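Berkimura: Frequently Asked Questions

What sort of game is Berkimura?

It's a turn-based strategy game for phones and tablets, set on a chain of islands that shift about each time you start a new campaign. You pick a harbour, raise a small fleet and try to hold the trade routes before your rivals grab them. A campaign takes an evening or two, and we think the last ten turns are the best fun you can have with a paddle steamer!

Is it free?

The first campaign, Martens Bay, is free from start to finish. The full game is a single purchase and opens everything else, including the map editor. There are no adverts and no energy timers.

Can I play offline?

Yes, all of it except the weekly challenge and shared maps. Your progress is saved on the device and goes up to your account the next time you connect.

How many maps are there?

As of October 2023 players have shared 1,637 maps, and 1,487 of them work with the current version. The rest were made in the old editor and need to be opened and saved again by whoever made them. If one of your favourites has gone grey in the list, that's the reason, and a friendly message to its maker often does the trick.

Which faction should I start with?

Clirnov, if you like a quiet life. Their ships are slow but cheap to mend, and their harbours hardly ever fall in the early turns. Gultel is the other popular choice (fast scouts, thin hulls, lots of shouting at the screen) and it's brilliant once you know the winds.

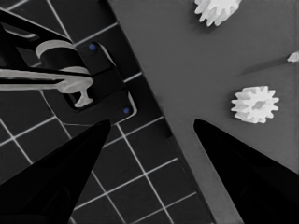 One player wrote in to say that Gultel had been far easier for her as a beginner, as the scouts showed her the whole map before she had to fight anyone, and that we ought to stop scaring people off it. Fair point! Try both on the free campaign and see which one clicks.

Can I play against friends?

You can, in matches for 2 players, either on one device or online. Online turns can be left for as long as you both like, so a game can carry on over a fortnight of tea breaks.

What is the level cap for captains?

Level 100. Captains keep their level between campaigns but lose their ship upgrades.

I've changed phones. How do I get my game back?

Sign in on the new phone with the same account, open Settings and tap Restore. Leave the app open until the anchor stops spinning.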